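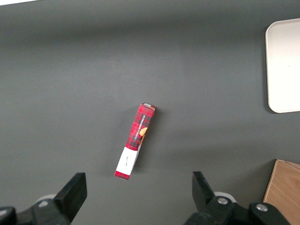

## 4. Equipment planning and cost

**Figure 3.** Wrist view with the gripper jaws apart and the shortbread box on the table. White tray at upper right, wooden block at lower right.

Budget first, then hardware – that was the order, and it shaped most of what follows. The planning sheet was drawn up in July by Oravec and Nolte, before any arm had been picked. One bench, one arm, one wrist camera, spares. No second bench until the first one had paid for itself in usable runs.

### 4.1 What was priced

Three suppliers were asked for quotes. Rustad quoted a complete cell with enclosure, which we did not need. Warell quoted the arm and gripper as separate lines. Zurico would only sell the gripper with a service plan, and the plan cost more than the gripper over two years. We went with Warell. Total for the gripper, camera mount and one set of spare fingers came to 2,318 euros before shipping. The arm was already covered by a seperate grant line and is left out of Table 2.

Shipping was quoted at 90 euros and billed at 304. Two crates instead of one, plus a customs form nobody on our side had seen. Planners should ask for the crate count in writing.

### 4.2 Opening width drives the choice

Most of the small groceries on our list are long and narrow, like the tartan carton in Figure 3, and can be gripped across the short side. So a wide jaw looks like a waste of money on paper. We still paid for it. A box lying at an angle to the jaws takes up more width than the same box squared up, and extra opening leaves some slack for a poor approach. Fuchs argued for the cheaper narrow model and a better planner. Fair point, but planner time was the scarcer item that quarter.

Finger shape: squared tips, no custom parts. Custom fingers were priced and dropped – lead time was 56 days and we could not hold the bench that long.

### 4.3 Small items that add up

Things missing from the first sheet, all bought later out of consumables:

- matte table surface, dark gray, to cut glare in the wrist view (a lighter band of reflection still shows in Figure 3)
- plain trays
- spare screws and thread lock
- test groceries, replaced whenever a carton gets crushed

The groceries line is easy to laugh at and then it runs over. Ours was about double the estimate by the end of the first phase. Printed cartons crease, and a creased carton is a different object as far as the detector is concerned, so old ones can't be kept in the same test set.

### 4.4 Notes for a second bench

Same gripper, same mount. Order both sets of spare fingers with the first shipment. Eichhorn has asked that the camera cable be budgeted as a wear part, wich we now do. Budadau, our integrator, has offered to hold the July price for one more unit if the order is placed before the next review. Open question: wether to buy a second arm outright or lease. Lease figures were not in at the time of writing.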